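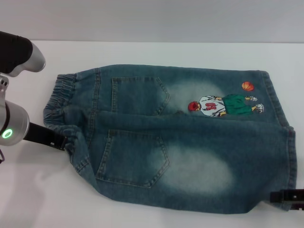 Denim shorts, elasticated waist, back pockets up, on the inspection table.

Xolalpa garment check, children's and casual bottoms
Site: Fleltville returns and resale room
Date: April 20, 2026
Checked by: Gumaro Tovar
Style: Vudalance pull-on denim short
Batch size: 3,572
Result: pass with comments, see items 6, 9 and 14

Mark each line OK, Comment or Fail. A Fail on any line marked (S) holds the garment and the rest of its carton.

TABLE AND ROOM

1. Table surface clean, smooth, no snags or sticky residue. OK.

2. Table clear of other garments, pins, blades and loose tickets. OK. Keep tickets in the tray until the garment has been turned over. Two went into the wrong carton in January.

3. Light good enough to see stitching on dark cloth. Comment. Dark blue denim is hard to read late in the afternoon. Use the lamp for seams.

WAISTBAND

4. Elastic fully enclosed, no ends showing (S). OK.

5. Gathers even all the way round. OK. Gathering on this style is tight and gives a lot of narrow ridges. Accept it as long as there are no flat gaps when the band is stretched by hand.

6. Band lies without twisting. Comment. Part of the band folds over on itself and twists when the shorts are put down sideways. Straighten it before measuring. If the twist comes back after straightening, the elastic has rolled inside and the garment goes to repair. This one straightened and stayed flat.

7. Stretch and release 3 times, listen for popping threads (S). OK. Pull with both hands, side to side. Do not hook the band over the table corner.

BACK

8. Yoke seam closed along its full length. OK. Slight bend in the seam near the middle on the sample, within what Plundeo allows.

9. Pockets level with each other when laid flat. Comment. With the shorts on their side one pocket looks larger and more tilted than the other. Do not judge it in that position. Lay the shorts square, waistband away from you, smooth out the central fold and measure from the band to each pocket opening. Difference on the sample was inside tolerance.

10. Pocket stitching complete, no skipped or loose stitches. OK. Tan contrast thread, so a missed stitch shows up easily. Look along the pointed end first, as this is where the last lot failed.

11. Pocket corners hold under a firm pull (S). OK.

12. Puckering at seams. OK. Small puckers are part of the washed look. Reject only where the cloth is caught in the stitch line.

FABRIC AND WASH

13. No holes, cuts or thin places you can see light through (S). OK.

14. Fading as approved. Comment. There are two pale areas beyond the pockets. Both have soft edges and go gradually back to the darker blue, which matches the approved swatch. A hard edge or a yellow tint is a Fail. Lighter spots along the pocket seams are also accepted.

15. Print clean, no cracking or lifting. OK. Rub with a dry white cloth, then look at the cloth as well as the print.

16. Shade match within the carton. OK. The blue has a slightly greenish cast. Compare with the swatch and not with the previous garment.

LEGS AND INSIDE

17. Leg openings the same width, hems closed. OK.

18. Inside turned out and checked for loose threads, needles and broken points (S). OK. Trim anything long enough to loop round a finger.

19. Care and size labels sewn in and readable. OK. Size on label checked against carton sheet.

COMMENTS TO PLUNDEO

Thirty garments pulled from the batch. None held on an (S) line. Two sent to repair for rolled elastic under item 6, both from the same carton. The remaining garments in that carton were checked for the same thing and released.

Please reword item 9 on the next issue of this form so it says how to lay the garment out before measuring. The current wording only says "flat".

Refold with pockets outward. Tickets on the waistband, left side.

G. Tovar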